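Irus on the bench: frequently asked questions

These answers cover Irus 3, the planning and perception stack maintained by Narovwood, as used on kitchen counter tasks. Installation and licensing are covered on separate pages.

What does Irus handle, and what is left to the arm controller?

Irus handles scene estimation, grasp selection, path planning and the task sequence. It sends joint setpoints to the arm controller at 100 Hz. The controller keeps its own torque limits, its own collision stop and its own idea of when to fault, and Irus cannot override any of them. If the two disagree, the controller wins and Irus reports the task as aborted.

What are Đàm and Rokard?

Đàm is the message layer between the cameras, the planner and the arm controller. Rokard is the recorder. Rokard subscribes to whatever Đàm carries and writes it to disk with the original timestamps. Either can be restarted on its own, but Rokard will open a new log file when it is.

Why does the wrist detector drop out while the arm is travelling?

Each wrist frame gets a sharpness score before it reaches the detector. Frames below the threshold are recorded but not used to update object poses. During a fast transit most wrist frames will fail, and the pose estimate coasts on the fixed cameras and the joint encoders until the wrist settles.

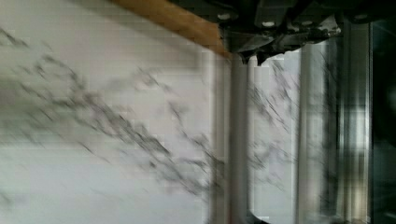
Wrist view with strong motion blur. Gripper housing at upper right, veined marble surface at left.

Lowering the threshold to keep more frames is rarely a good trade. Blurred edges double up, and the line fitter will happily return two parallel edges for one board. If you need wrist updates during travel, reduce the transit speed or shorten the exposure and add light.

How long does the wrist need to settle before a frame can be trusted?

The default is 40 ms after the commanded velocity reaches zero. Longer tools ring for longer. Set settle_time per tool in the tool file, not globally, or every small correction will pay for the worst case.

Does the veining on a marble-pattern counter confuse the segmenter?

It did in earlier releases. Dark veins were grouped as thin objects lying on the surface, and the planner would route around them. Irus 3 fits the support plane first and discards any segment with no measurable height above it. The colour of the surface is no longer used at all at that stage.

Very flat items can be lost the same way. A sheet of paper will be treated as counter unless it has been registered as a known object.

Which objects need to be registered, and which can be left as obstacles?

Register anything the gripper will touch and anything that something else will be placed on. On a typical counter that means the cutting board and the plate. Appliances, mugs, canisters and jars can stay as unlabelled obstacle volumes provided the depth data covers them.
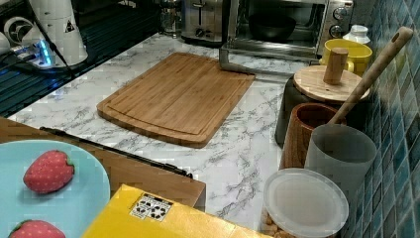

Counter layout with the cutting board near the centre, the toaster oven at the back and containers along the tiled wall.

Clear and translucent containers are the exception. Depth returns through clear plastic are patchy, and the obstacle volume may come out with a hole in it. Add a keep-out cylinder by hand for each one. The same applies to glass oven doors, where the sensor may report the contents instead of the door.

How is a held object added to the collision model?

When the grasp is confirmed, Irus moves the object's mesh from the scene tree to the gripper frame and replans with it attached. Confirmation uses finger width and motor current together. For a thin panel held on edge, width alone is a poor signal, as the fingers are nearly closed in either case.

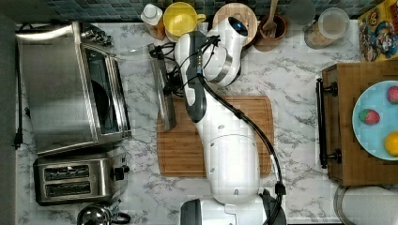 Attached meshes are padded by the value in held_margin. If a placement near the board keeps failing with code 286 (no collision-free approach), check this value before changing anything else. A margin that suits a mug is often too large for a slab that has to come down close to a surface. Code 286 also appears when the object was attached twice – list the gripper frame's children and remove the duplicate.

Are cables included in the collision model?

No. External cables are not modelled. Limit the wrist roll range in the arm profile so that the loops cannot wind up, and leave slack at each joint. The planner respects the narrowed range without further settings.

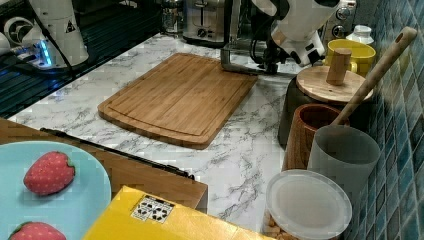 Can two arms share one planner instance?

Run one Irus instance with both arm profiles loaded. Two separate instances will each treat the other arm as a static obstacle from the last depth update, and that information is stale as soon as either arm moves. With both profiles in one instance, the planner reserves swept volumes over time and makes the lower-priority arm wait.

Can a Rokard log be replayed against a newer planner build?

Yes, if the message definitions in Đàm have not changed between the two builds. Replay feeds the recorded camera and encoder streams at their original timing. Setpoints from the new build are written to a side file for comparison and are never sent to hardware in replay mode.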